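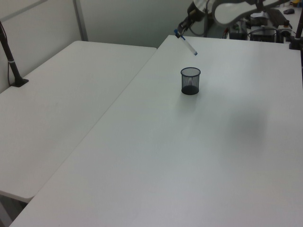

In praise of the pen cup

Give me a plain white table, a black mesh pen cup and a white marker with a blue cap, and I'm ready for the day. I mean it! I have owned leather trays, bamboo drawers and a revolving Serberg carousel with 70 slots, and the mesh cup beats the lot.

Mesh is the clever part. You can see through it, dimly, to whatever has sunk to the bottom — a stub of chalk, the rubber you accused your sister of taking — and dust falls through the sides when you give it a tap. A solid black base keeps it steady on a smooth surface, and a proper rim saves your knuckles from the wire ends. My own is a Gustix, bought one May in a closing-down sale at Hägglund, and it has outlived three desks.

The trick is to keep it nearly empty. When I finally tipped out every pot, mug and jar in the house I had 367 pens, and I spent a happy evening scribbling with each of them on the backs of old envelopes. Fewer than 100 still wrote. The good ones went into a shoebox in the hall cupboard, and the cup now gets one marker, one pencil and one biro I like.

Markers need a little more care than the rest. Push the cap on until it clicks, and if yours is the whiteboard sort, lay it flat overnight (I use the windowsill) so the ink doesn't drift to one end.

Then there's the table itself. White shows every smudge, and I love it for that, as a quick wipe with a damp cloth makes the whole room feel brighter. Leave plenty of bare space around the cup. Trovirora does a lovely pale grey desk mat if you find all that white a bit stark, though I've gone back to having nothing down at all and my cup looks terrific.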